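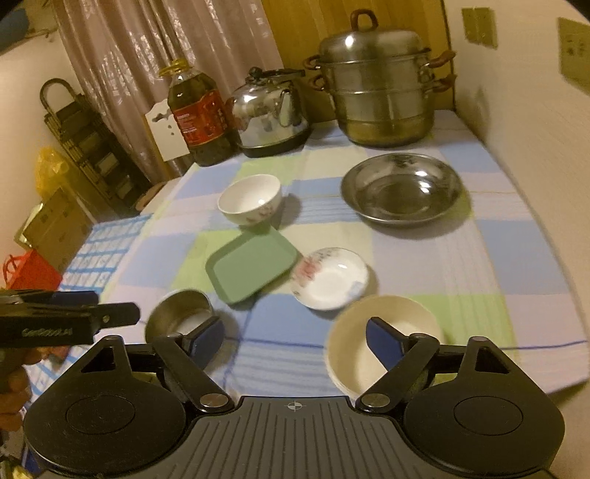

Fig. 1. Large cream bowl and small steel cup on a checked cloth.

Week 3: proving and shaping

Right, last week we got as far as mixing, and I promised I'd stop going on about flour (I lied, a bit more at the end). Today is all about waiting. My basic white loaf uses 700 g of strong flour, and you'll need to give it far more room than you think! Mine climbed out over the side once and glued itself to the shelf.

Cover the dough and leave it until it looks puffy and wobbles when you nudge it. In June that might take an hour in the Walero kitchen, and in winter nearer three. Don't go by the clock, go by the wobble. 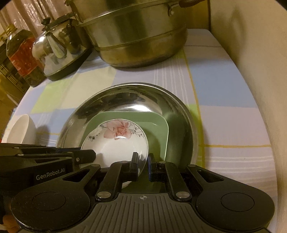 Shaping is where most people get nervous, and I still do with a wet dough. Tip it out, pull the edges into the middle, turn it over and drag it towards you until the top feels tight. Then it needs something round to sit in for the second prove. Proper baskets are lovely but pricey, and a bowl like the white one with the flower pattern does fine if you line it with a well-floured tea towel. Rice flour sticks least, by the way.

Bake at 205 in a fan oven. Before next time, please read the Kandpal handout on rye and bring a jar with a lid for your starter.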